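Nous utilisons des cookies pour mesurer l'audience de la documentation. Accepter – Refuser – Personnaliser

Flulska – Manuel d'utilisation

Section 4. Mise en service de la caméra de poignet en simulation

Cette section décrit le raccordement de la caméra de poignet simulée au module de perception, puis le réglage du planificateur de saisie Karam. Elle suppose que le serveur Flulska est installé, que le modèle du bras est chargé et que la licence du simulateur Tolness est active. Si le bras ne s'affiche pas encore dans la vue 3D, reprenez la section 3.

Les réglages faits ici sont enregistrés dans le profil de cellule. Ils sont repris tels quels lors du passage au bras réel, à l'exception de l'étalonnage optique, traité en section 6.

4.1 Avant de commencer

Fermez toutes les sessions ouvertes sur le même profil. Deux sessions peuvent lire un profil en même temps, mais la dernière qui enregistre écrase l'autre sans avertissement.

Vérifiez dans l'onglet État que le simulateur et le module de perception utilisent la même horloge. La ligne « Source de temps » doit indiquer « simulation » des deux côtés. Avec une horloge mixte, les transformations de repères sont rejetées comme périmées et le flux d'images reste figé sur la première vue.

Attention : ne laissez pas le pilote du bras réel connecté pendant les essais. Le bouton Exécuter envoie la trajectoire à tous les contrôleurs déclarés actifs dans le profil. Désactivez le contrôleur physique dans Profil > Contrôleurs avant l'étape 1.

4.2 Déclarer la caméra

1. Ouvrez Profil > Capteurs et cliquez sur Ajouter.

2. Choisissez le type « Caméra embarquée ». Les caméras fixes se déclarent autrement (section 5).

3. Dans le champ Repère parent, sélectionnez le repère de la bride et non celui du point d'outil. Le repère d'outil se déplace quand on change de pince, et la caméra le suivrait.

4. Saisissez la position et l'orientation de la caméra par rapport à la bride. Les angles sont en degrés dans l'interface, en radians dans le fichier exporté.

5. Réglez le port du flux. La valeur par défaut est 2000. Changez-la si un autre service de la machine l'occupe déjà ; le module de perception doit recevoir la même valeur.

6. Cliquez sur Appliquer, puis sur Ouvrir le flux.

Note : une caméra de poignet tourne avec la bride. L'horizon n'a donc aucune raison d'être droit, et une vue fortement inclinée ne signale pas une erreur de montage. Contrôlez plutôt que les doigts de la pince restent à la même place dans la vue lorsque vous déplacez le bras articulation par articulation.

4.3 Contrôler la vue avec un objet saisi

Chargez la pièce d'essai fournie avec le profil, fermez la pince dessus et arrêtez la simulation. Les deux doigts blancs doivent encadrer le récipient lilas, et le fond de la pièce doit rester visible au-delà. Si un doigt manque, revenez à l'étape 4 et corrigez la position de la caméra.

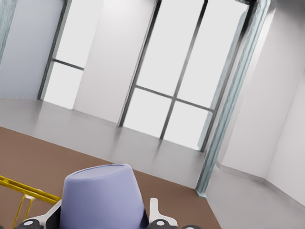
Valdemar Baldursdóttir demande s'il faut refaire ce contrôle à chaque changement de pince. Oui, même quand les deux pinces partagent le même modèle de collision : la forme des doigts intervient dans le masque décrit plus bas, et un masque ancien laisse passer des points qui appartiennent à la pince.

Les fenêtres et les sols brillants demandent une attention particulière. Dans Tolness, le rendu reproduit les reflets des ouvertures sur un sol lisse, et l'estimateur de profondeur peut les interpréter comme une surface située sous le plancher. Activez l'option Plan de sol connu : tous les points placés sous ce plan sont alors supprimés avant la segmentation.

Les vitres saturées ne donnent en général aucune profondeur exploitable. Laissez ces zones à l'état « inconnu ». Ne cochez pas Combler les trous, qui les remplirait avec la profondeur des murs voisins.

4.4 Créer le masque de la pince

1. Videz la pince et placez le bras en position de repos.

2. Dans Perception > Masques, cliquez sur Nouveau masque géométrique.

3. Sélectionnez tous les corps situés après la bride, doigts et articulations de la pince compris.

4. Fixez la marge à 4 pixels. Une marge plus faible laisse un liseré de points parasites le long des doigts ; une marge trop large rogne l'objet tenu.

5. Cliquez sur Calculer. Ouvrez et fermez la pince une fois complètement, en surveillant la vue de contrôle. Le masque doit suivre les doigts sans retard visible.

6. Enregistrez.

Note : si le masque suit les doigts avec un décalage constant, l'erreur vient presque toujours du repère parent choisi en 4.2. Si le décalage n'apparaît qu'en mouvement, il s'agit d'un problème de synchronisation ; revoyez la source de temps.

4.5 Rattacher l'objet saisi

Après la saisie, l'objet doit passer du statut d'obstacle à celui de charge. Sans ce changement, Karam considère que la pince est en collision permanente et refuse toute trajectoire.

1. Ouvrez Planification > Charge.

2. Cochez Rattacher à la fermeture.

3. Dans Contacts autorisés, ajoutez les deux doigts, et eux seuls. N'ajoutez pas la paume : un contact à cet endroit indique une saisie trop profonde et doit rester une erreur.

4. Choisissez la forme de collision. Le cylindre englobant convient aux récipients. Pour des parois qui s'évasent, prenez l'enveloppe convexe, plus lente à vérifier mais plus proche de la pièce.

5. Réglez la distance de sécurité. Pour la cellule d'essai, 10 millimètres suffisent entre la charge et les éléments fixes.

Attention : la distance de sécurité s'applique aussi pendant la pose. Si la trajectoire échoue juste au-dessus du support, ne réduisez pas la valeur globale. Créez une exception limitée à la surface de pose dans l'onglet Exceptions.

4.6 Lancer une planification d'essai

1. Placez la cible dans la vue 3D ou saisissez ses coordonnées.

2. Cliquez sur Planifier. Le trajet s'affiche en transparence.

3. Faites défiler le trajet avec le curseur et observez en parallèle le flux de la caméra. La charge ne doit pas bouger par rapport aux doigts.

4. Cliquez sur Exécuter.

5. Recommencez avec une cible placée derrière un obstacle, de façon à forcer une rotation du poignet.

Si le calcul dure plus de 2 secondes, ouvrez le journal et cherchez la ligne « contrôle de collision ». Un maillage trop fin y apparaît avec son nom. Remplacez-le par une version simplifiée dans l'éditeur Brurkus, puis rechargez le profil.

4.7 Messages fréquents

« Transformée trop ancienne » – horloges différentes entre le simulateur et la perception. Voir 4.1.

« État initial en collision » – l'objet n'est pas rattaché, ou un contact avec la paume a été détecté. Voir 4.5.

« Flux indisponible » – port occupé ou différent des deux côtés. Voir 4.2, étape 5.

« Masque vide » – aucun corps sélectionné après la bride. Voir 4.4.

La section 5 traite des caméras fixes et de la fusion de plusieurs vues.

Commentaires

Gyula Kocsis
Chez moi « État initial en collision » revenait même avec l'objet rattaché. Le nom d'un doigt avait changé dans le modèle du bras après mise à jour, et la liste des contacts autorisés gardait l'ancien. À vérifier avant de tout refaire.

jm_cellule3
Merci pour la remarque sur le repère de la bride, j'y avais passé une matinée. Est-ce que les exceptions de pose sont exportées avec le profil ?

Gyula Kocsis
Oui pour les exceptions, à condition de cocher « Inclure la planification » dans la fenêtre d'export. La case est décochée par défaut.

Lecteur anonyme
Il manque la marche à suivre quand deux caméras sont montées sur la même bride. J'ai créé deux capteurs avec deux ports, le masque ne s'applique qu'au premier.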